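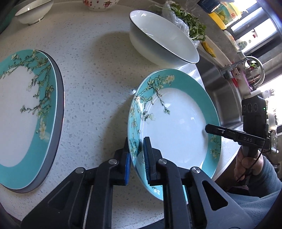

27 June 2022
Posted by Aino Kallio

Back from the Kodura open day in Londport, and I'm writing this up before I lose the scribbles on my hand. The bit I went for was the hand-held gripper demo in the kitchen. You work the jaws yourself, the tool carries its own camera, and all the robot people get out of it is the recording. I'd pictured something slick with a clean table and a foam cube. Instead it was a real counter with stuff all over it, greens half out of a plastic bag, bowls everywhere, and the job was dishes. The plate with the turquoise border and the blossoms on it is a good one to look at for grip, with the rim between the two blue pads and the shiny part of the glaze throwing a glare spot right back up at the camera. A second tool is coming in from the other side, the one with DAS printed on its arm. I like that they let two tools into the same bit of counter. We have never tried that at our bench and I think we're going to have to.

Things I want to remember about the tool itself. The linkage is much chunkier than ours, broad outer links with triangular openings and big silver pivots, and there's barely any slop in it. I wiggled the jaws sideways for ages (sorry to the guy waiting behind me) and could not get the kind of rattle our Hyvönen has had ever since we changed the pins. The pads are ribbed, and softer than I expected when you press them with a thumb. I asked about pad life and was told they swap them after 1000 grips or whenever someone complains, whichever comes first. We swap ours when they fall off, so there's a lesson in that.

Then I got my turn! They had me do a practice round first, just opening and closing on nothing, then pick up a plate, turn it, put it down. My first try was terrible. I came in too steep and one jaw landed on the flat part of the plate, so all I did was push it along the counter. The trick they showed me is to let the lower jaw touch the counter, slide it under the rim, and only then close. Obvious once you've seen it, and I've been doing it wrong on our rig since the beginning. By the end I could do it without thinking, which also tells me we should be throwing away everybody's early takes. Kodura drops the first 40 from each new person. I had been arguing for keeping ours and I'm changing my mind.

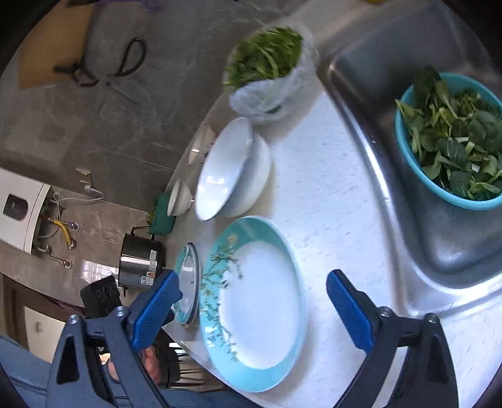
Going for the big plate. Bits of herb on the left half, colander of greens over in the sink.

Motion blur was the other thing I wanted to ask about and it came up without me asking. Look at the sprigs on the plate in this one. The tool is moving and they've gone to mush, and anything you wanted to learn about small loose stuff on a plate is going to suffer. They said they'd tried shorter exposures and then the darker corners of the room went to soup. I don't have an answer either, but our room has better lamps than daylight through a window, so it's worth an afternoon of trying.

I also had a long chat about how wide the lens is. The curve on the countertop edge bothered me at first, it makes everything look like it's bending away from you. But you do get a lot for it. In one view you have both pads, the plate, the sink and a good stretch of floor, with the pot and the power strip in there too. Our camera sees the fingertips and the thing being picked up, and that's your lot. Whenever a grasp goes wrong on ours we can't tell what the hand was heading for. Wider lens goes on the list.

Bowls: I asked to try a bowl and got laughed at a little, in a nice way. The big white one is a pain, they said. Grab it by the rim and it swings, go for the outside and the jaws don't open far enough. I had a go all the same. It swung. What worked in the end was tipping it on its side first and then taking the rim close to the counter, and even then I wouldn't want to do it over a tile floor. They don't score bowls separately from plates at the moment and I said they should, and one of them wrote it down, so I feel I earned my sandwich.

After the kitchen there was a talk upstairs. Slides mostly about scheduling people and labeling, pretty dry, though I did note one number: 33 minutes of recording is where they make people stop and take a break, because wrists go. Mine was already grumbling after a lot less. The tool isn't heavy but all the weight is out in front, and you're holding it up the whole time. I'd like to try a counterweight behind the handle on ours before we copy anything else. (Whoever has the little brass blocks from the old fixture, please put them back in the drawer.)

Didn't get to see the arm side of things. There was a line for it and my train was not going to wait. They're doing another open day and I've put both our names down.

To do, in no particular order:
- order ribbed pads from Tradero, blue or whatever color they have, enough for 2 full sets
- new pins for the Hyvönen, and measure the slop before and after this time
- wide lens, borrow one before buying
- test shorter exposure under our lamps with something small and loose on a plate, parsley or similar
- two tools on one bench, see if they fight
- write the slide-under-the-rim thing on the card by the rig
- old takes: mark each person's early ones, don't delete them yet

Someone please also bring in plates from home. Ours are all plain white and after seeing that blossom pattern I'm wondering how much we've been getting away with. A dark rim would be good, or anything with a busy print. No heirlooms - I've seen how you all drive the gripper.

Workshop notebook | Questions or corrections: write to Aino Kallio | Back to top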